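Workshop > Notebooks > Equipment reviews
2 min read

Skirnar hand-held gripper kit, evaluation entry, October

14:20. Second session with the kit supplied by Stirby under the trial terms. The purpose of the review is to establish whether the Skirnar should be bought for the Awan demonstration work or returned when the loan ends. The quoted price is 989 for the pair, with a service plan offered separately at 332 a year. The plan covers recalibration and replacement fingers. It does not cover cables, and this should be raised with the supplier before any order is placed.

The task for the afternoon is the small cup and toy animal on the white board. The left and right units were checked against the delivery note and the serial numbers entered in the equipment register. Recording is limited to 600 seconds per file, as before.

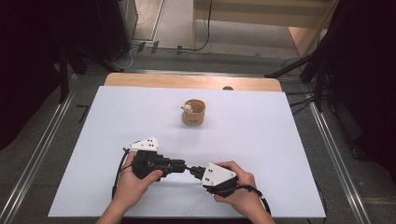
Clonamham asked whether the price had been compared with that of a single unit, given that most of the planned tasks need one hand only. The remark is fair. Stirby does list a single unit, but the quotation in hand is for the pair, and a revised one has been requested.

Points noted for the report:
- The manual gives the mass of each unit as 263 g. This has yet to be checked on the bench scale.
- The set-up guide is clear as far as page four - after that it refers to an older version of the software.
- Marker plates are sold as spares, in sets of two. Delivery time not stated.

16:05. Session closed. Files copied to the shared drive under Awan, trial folder two. Cable question sent to Stirby, reply awaited.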